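# About Cisel

Cisel writes software for robot picking cells. The product is a set of libraries and services that take depth images in and send joint trajectories out, with grasp selection, collision checking and cycle logging in between. We don't build arms, grippers or cameras. Customers bring their own hardware, and most of our work is making the parts agree with each other.

The company was started by Kieran Pilkington, who had spent several years maintaining motion code for palletizing lines and wanted a planner that could explain why it had refused a move. That planner is still the center of the product. When it rejects a grasp, it returns the reason as data: which link, which obstacle, how much clearance was missing, and at what point on the path. Operators see a short version on the cell screen. Integrators get the full record.

## What we ship

**Trenska** is the motion planner. It accepts a goal pose or a ranked list of grasp candidates and returns a time-parameterized path, or a structured refusal. The default planning budget is 50 ms per candidate. If the budget runs out, the candidate is marked as unresolved, and the next one is tried. Unresolved and unreachable are separate states in the log, and we ask customers to keep them separate in their own reports.

**Asberg** is the perception service. It segments a bin image into object regions, estimates surface normals and proposes grasps for two-finger grippers. It does not need a CAD model of the part. It does need a calibrated camera and a measured bin. Models for suction tools are in development and are not offered to customers yet.

**Leung** is the tooling package: calibration, log replay, a scene viewer and a command-line regression runner. It began as a folder of scripts and was made a product in July, after customers kept asking for copies of the scripts. Any logged cycle can be replayed against a newer planner build, with the two paths drawn over each other.

All three parts talk over a documented message format. Customers may replace any one of them with their own code. Several have replaced Asberg, and one runs only Leung.

## How we work

Every planner change is run against a recorded set of 3,000 bin scenes before it is merged. The run reports success rate, path length, planning time and minimum clearance, and it compares these with the last release. A change that improves the average but makes the slowest cases slower is sent back for review. The scene set is versioned with the code. Scenes are added when a customer cell produces a failure we can't reproduce from the existing ones.

Simulation covers most of this, but it is weak on three points: soft objects, cables on the arm, and contact with bin walls. For those we use a physical test cell. Cloth is segmented badly when it lies under a rigid part, and a dress pack changes shape with every wrist move, so a fixed collision mesh is either too large or wrong. Trenska models the cable bundle as a padded volume tied to the wrist joint angle. The padding is set per installation with a calibration routine in Leung. 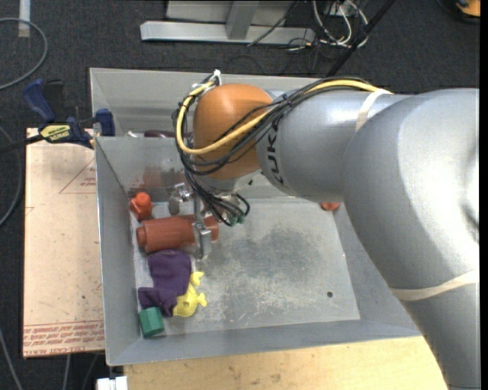 *KUKA arm over a bin of mixed objects. The cables run across the wrist and hang down toward the gripper.*

Objects near a wall get special handling. The grasp scorer in Asberg has no knowledge of finger thickness – it ranks by surface geometry only – so Trenska checks both fingers against the wall plane before any path search starts. This check is cheap and removes many bad candidates early.

## The team

We are a small engineering company. There are 4 groups: planning, perception, tooling and field support. Field support engineers have commit rights in all repositories and spend part of each quarter in one of the other groups. Code review is done across groups whenever a change touches the message format.

We have no separate sales staff. A first call with us will be with an engineer, and the first thing we ask for is a cell layout and the bin dimensions.

## Releases and support

Stable releases are cut once a quarter. Each one is supported for two years, with fixes for planner faults and driver changes. The current stable release is build 107, dated 2018-09-21. Release notes list every known regression, including those we have decided not to fix.

Support requests should include the cycle log and the calibration file. Screenshots of the viewer are useful as an addition to the log, but we can't replay them.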